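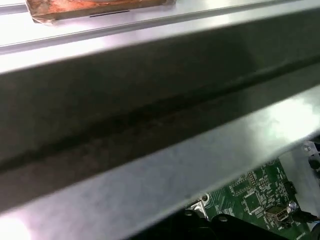
PROGRESS REPORT / EQUIPMENT REVIEW

Plelside handling kit: position at May 27, 2026

Work in this period covered the second part of the review, the handling of folded steel channel close to exposed electronics. The first part, on flat parts, was reported earlier and is not repeated.

The channel passes over the circuit board at close range, with the board's USB port and cable left in place. Prandstead asked for this arrangement, as it matches the access their fitters have when a unit is opened for repair. A wooden block is kept on the metal surface beyond the channel.

The kit has completed 50 lifts with the channel. In 7 of them the grip slipped along the length of the part and the lift was stopped by the operator. No contact with the board was recorded. All the slips occurred at the lowest grip force setting, and the next setting up has been used from that point on.

The wrist camera gives a usable view of the upper and lower flanges. The shaded face between them is harder. The supplied edge-finding software places the fold correctly under even light, but it confuses the dark streak along the face with the edge when the lamp is to one side. Wihongi has been sent the affected files and has agreed to supply a revised version under the existing support terms.

Spending on the Lererora grant stands at about 700 pounds for the period, mostly replacement finger pads. No change to the total is requested.

Remaining work:
Repeat the lifts with the revised software.
Measure pad wear after 18 hours of running.
Confirm the price of the longer cable set.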